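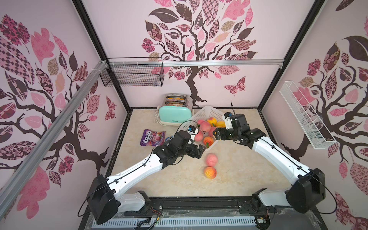 Fake peaches in a basket, the quick version. Got asked for this again at the Kanaan showroom on Sunday so I'm typing it up between two other jobs, sorry for the mess. It's the spilled look, the one where the fruit looks like it just got home from the market. Most people stand the basket up straight and pile the peaches in like tennis balls. Tip it. The white plastic one is leaning with its open side to the front, a couple of peaches are down on the marble, and the mint-green toaster stays at the back left where it doesn't fight with the fruit. You can do all of it in a coffee break if your peaches are clean. If they aren't, start with cleaning.

What you need

Artificial peaches, more than you think. Mixed sizes, mixed colors
A lightweight basket, plastic or wire
Loose leaves, or peaches with leaves already on
Museum putty, the clear or white kind
A soft makeup brush
Dish soap, lukewarm water, two old towels
A bit of cardboard

I buy the Storis ones in the mixed bag, plus a few old ones from a closing sale in Plakidthorpe that are better than anything I've found new. Different foam, I think. Heavier. If you're doing a whole season of rooms get the box of 100 and split it with somebody. For one counter that's silly, a small bag is fine.

Step 1. Sort before you wash

Dump everything on a towel. Three piles: hard shell, fuzzy, wrinkled. The fuzzy ones (flocked, if you're shopping for them) can't go in water at all. I ruined a good batch that way, they came out with bald patches and a sort of gray felt on them. Hard shell can be washed. Wrinkled ones, check the creases for glue first, the cheap kind goes white and gummy when it's wet.

Step 2. Clean

Hard shell: bowl of lukewarm water, 1 drop of soap, in and out. No soaking. Water gets in at the stem hole and sits in there for days. Dry stem side down on the towel.

Fuzzy: dry brush only, always the same direction. Hair dryer on cool for the crease.

Wrinkled: damp cloth, then brush. Don't pick at the shriveled bits, the paint is thin there.

Leaves: pull them off if they pull, wipe both sides, put them back. If a leaf is snapped keep it anyway, you'll use it in step 5.

Leave everything alone for 4 hours. Overnight if you washed a lot.

Step 3. Tip the basket

Put a small wad of putty under the back edge and lean the basket toward you. Then push down and wait a few seconds. How far? Enough that someone standing at the counter sees into it, less than you'd need for a peach to fall out on its own. If it keeps slumping fold the cardboard into a wedge and slide it under, far enough back that it's hidden.

Baskets with holes in the sides look airy and that's good but the light comes through, so whatever you use as filler inside has to be pale. White tissue. No newspaper!

Check the counter while it's still empty in that spot. Scuffs show up badly next to white plastic, and marble with beige veins will hide a crumb until the minute somebody takes a picture of it.

Step 4. Fill it, back to front

Dull ones go in first, at the back. Palest colors, bad seams, the one with the price sticker mark. Then pinks. Save a yellow for up near the rim, it reads as sunlight from across the room. Turn the creases different ways — if all the clefts point at you it looks like a shelf of, well, you know.

Stop before the basket is full. Leave a dip in the middle and set one rosy peach down in it.

One small odd fruit is allowed. A little yellow something peeking out of the back is nice. Two and people start asking what it is.

Step 5. The spill

The part everyone overdoes. Peaches on the counter have to look like they came out of the basket, so they should be near the lip and get farther apart as they go. Biggest one not first.
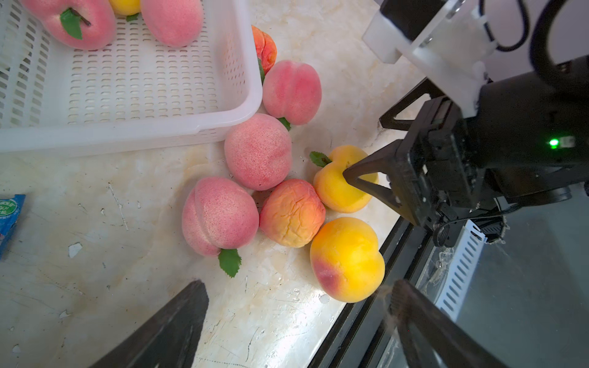

Put a dab of putty under each, about a lentil's worth, and press and twist. They'll roll otherwise, the round ones especialy, and always toward the edge. Keep the front one a hand's width back from the edge if you have kids or a cat.

Then leaves. Tuck one under a peach so only half shows. Snapped ones are perfect for this, broken end hidden. Don't give every peach a leaf. And have at least one peach touching the basket rim from the outside, it ties the two groups together.

Now walk away. Come back through the door like a guest and look once. Whatever you notice first, move it.

Things that go wrong

It looks like plastic. Usually too much shine. Dust the hard ones with a little cornstarch on the brush, blow off the extra. One wrinkled peach near the front does wonders too.

Everything's the same color. Trade two pinks for a yellow and an orange-red. Or rub a tiny bit of powder blush on one shoulder of a yellow peach, works great, washes off.

Putty left a mark. Roll a clean ball of putty over it. On unsealed stone test somewhere you cant see first, and don't leave it on all summer.

Too busy. Take out two from the spill, never from the basket.

Cost

My last one, basket included, was 37 dollars. The leaves were from the drawer. The Uvik display kit does the same job with a nicer basket, but they sell it to stores by the room set and the quote I got was 393, so no.

Storing them

Egg trays for the small ones, tissue between the fuzzy ones. Never a hot attic, foam shrinks and the paint lifts. Mine come out in late May and get packed by December when I swap to pears. Label the box with the room, and put the putty in a bag of its own or it'll eat a leaf.

Pears next, when I get a minute.

Settimio Farina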